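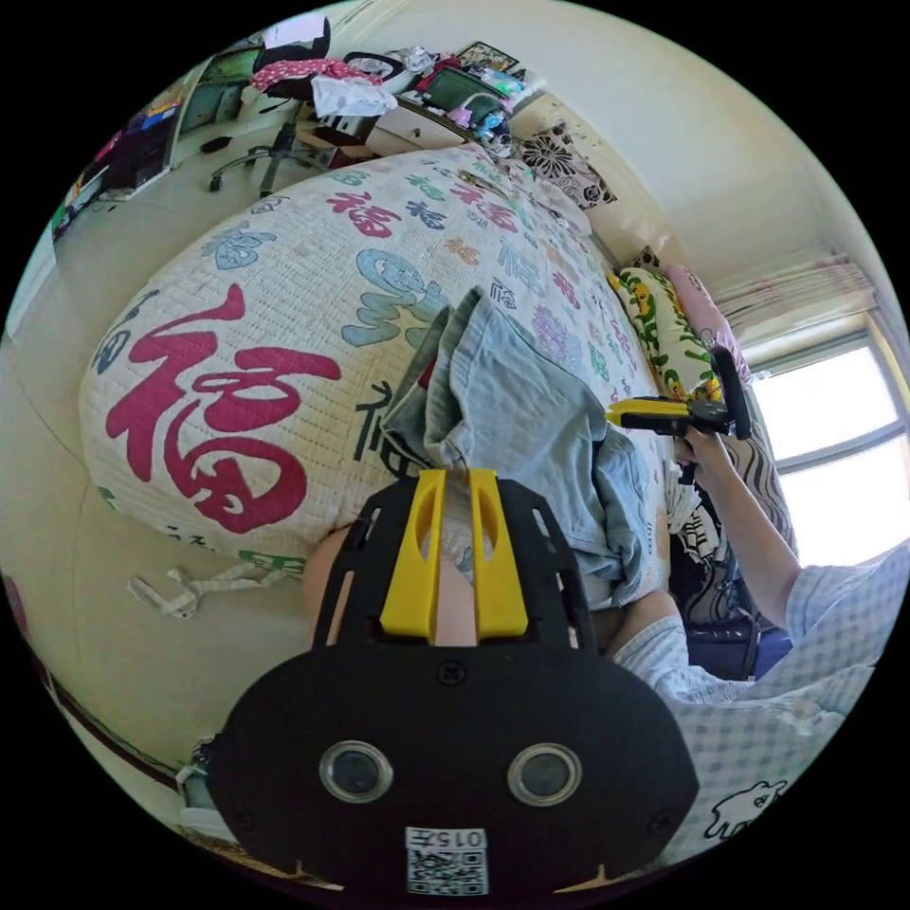
久世原(Trellari 収録手順担当)
宛先: Biveo 手順書メーリングリスト
件名: Re: Re: 家庭内収録の手順書、第4節の「片付いた環境」について

久世原です。返信が遅れました。第4節だけ読み返すつもりが第1節からになり、途中で自分が書いた文に赤を入れていたためです。

> 第4節の「収録は片付いた環境で行うこと」ですが、
> 現場から「片付いたとはどの程度か」という質問が続いています。
> Torkinent側の検収担当は、無地のシーツと空の机を
> 想定しているようです。Chukwu版の手順書にもそう読める
> 箇所があります。いっそ「背景は無地に限る」と明記しては
> どうでしょうか。あわせて、指先の写り込みと機材ラベルの
> 扱いも決めていただけると助かります。
> 一件ずつ聞かれるのは、正直つらいです。

一件ずつ聞かれるつらさはよくわかります。その質問の半分は、おそらくこちらに転送されてきています。

先に結論を書くと、「背景は無地に限る」には反対です。人の住んでいる部屋で衣類を扱う動作を集めておいて、住んでいる気配だけ消してくれというのは、魚屋に魚の匂いを控えてくれと頼むようなものです。ベッドカバーが色とりどりの「福」の字で埋まっていても、椅子に服が掛かっていても、それは収録の不備ではありません。むしろ白地に淡い色のデニムが載り、その周りに赤や緑の字が散っているような条件は、会議室の折りたたみ机ではまず手に入りません。

一方で「何でもあり」も困ります。以前の版では環境の項に「常識の範囲で」と書いてありました。書いたのは私です。常識の範囲がどこまでかを問う連絡が100通来たところで、この文言は削除しました。

そこで第4節は、次の文に差し替えることを提案します。

「作業面のうち、対象物を動かす範囲には、対象物以外の可動物を置かない。範囲の外にある家具、寝具、衣類、文具等は、そのままでよい。柄物の敷物は可とする。ただし、個人の氏名、住所、連絡先が読める物は、収録前に伏せるか移動する。」

「片付いた」という語は使いません。人によって意味が違いすぎますし、自分の部屋を片付いていないと言われて喜ぶ協力者もいません。

「範囲」の決め方は、両手のグリッパーを持って一度空で動かし、届いたところまで、とします。物差しは不要です。前回の案にあったマスキングテープで囲む方法は、布団の上では貼った端から浮いてくるので取り下げます。 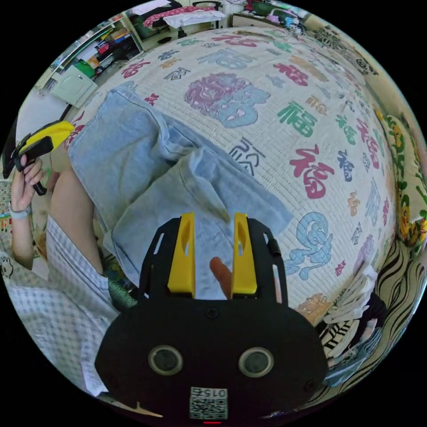
指先の写り込み

これは現行版に規定がなく、検収側がそれぞれの流儀で判断していました。ある人は通し、ある人は差し戻し、ある人は備考欄に「指」とだけ書いて通します。備考欄の「指」は、後から読む側には何の役にも立ちません。

左右の黄色い爪の間から、持ち手の指先がのぞくことがあります。手持ち型では、握り方しだいで珍しくない写り方です。問題は写っていること自体より、指が対象物に触れたかどうかです。爪でつまんだことになっている布を、実は指が押さえていた、という記録が混ざると、学習する側は存在しない三本目の爪を当てにするようになります。

よって次の二段階とします。

・指先が爪の間に見えるが、対象物に触れていない:可。差し戻さない。
・指先が対象物に触れた、または触れたかどうか判別できない:その区間に「接触疑い」の印を付ける。収録全体は捨てない。

「判別できない」を同じ扱いにするのは、ここで検収者に名探偵になってほしくないからです。迷ったら印を付けて次へ進んでください。Chukwu版では判別不能の場合に二人目の確認を求めていますが、3000件たまった確認待ちの列を誰が消化するのかについて、同版は沈黙しています。

なお、協力者に「指を出さないで」と口で注意するのは控えてください。言われた人は指のことばかり考え、握りが固くなり、動作が不自然になります。持ち方は最初の練習のときに見せれば十分です。

機材ラベル

本体の下のほうに貼ってあるQRコードの白いラベルについて。「写っているなら別途記録しなくてよいのでは」という意見が前にありましたが、私は記録簿への記入を残したいと思います。カメラの設定によっては数字が左右反転して写ります。反転した「0156」を逆向きに読める人はいますが、夜の9時にそれをやらせると、5と2が入れ替わります。私がやりました。 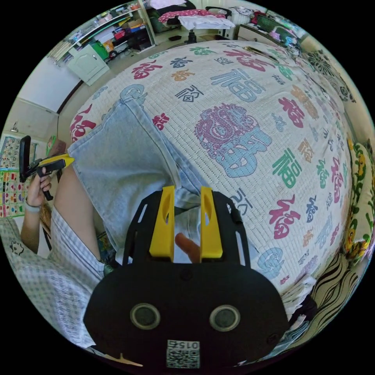
そういうわけで、番号は収録開始前に実物のラベルから書き写す、画像からの転記は照合用に限る、の二点を第6節に加えます。左手と右手の2台を使う収録では、どちらの手にどの番号を持ったかまで書いてください。途中で持ち替えた場合は、そこで区間を切ります。「たぶん左」という記載は空欄と同じに扱います。空欄のほうがまだ正直です。

それから、協力者の扱いについて一つ。現行版の付録には「被写体は画角に入らないこと」とありますが、グリッパーを両手に持っている人の腕や服の袖がまったく入らない姿勢というのを、私は床に寝ても再現できませんでした。家族にも見られました。手、腕、衣服の写り込みは、事前の同意書に含めたうえで可とし、顔が写った区間だけを除外対象にします。同意書の文面は、「写る可能性があります」から「写ります」に直します。魚眼の広さを考えると、可能性と呼ぶのは少々遠慮が過ぎるので。

姿勢そのものは指定しません。ベッド脇に座っても、ベッドの上で作業しても構いません。ただし収録中に姿勢を大きく変えたときは、指の件と同様に区間を切ってください。

残っている論点は次のとおりです。

・鏡や窓への映り込み。顔の除外と同じ扱いでよいか。
・壁の掲示物。印刷された教材の類は残してよいと思うが、手書きの名前が入ったものは伏せる対象になる。文言は未定。
・Torkinentの検収画面に「接触疑い」の項目を追加できるか。できない場合は、備考欄に入れる語を統一する。「指」以外でお願いします。

反対意見は11月の改訂に間に合うように、この件名のまま返信してください。件名を変えると私の振り分け設定がくじけて、広告と一緒にどこかへ行きます。賛成の方は返信不要ですが、前回それで全員が黙ってしまい、賛成なのか読んでいないのか区別がつきませんでした。読んだ方は、せめて「読んだ」と一行ください。

久世原
Trellari 収録手順担当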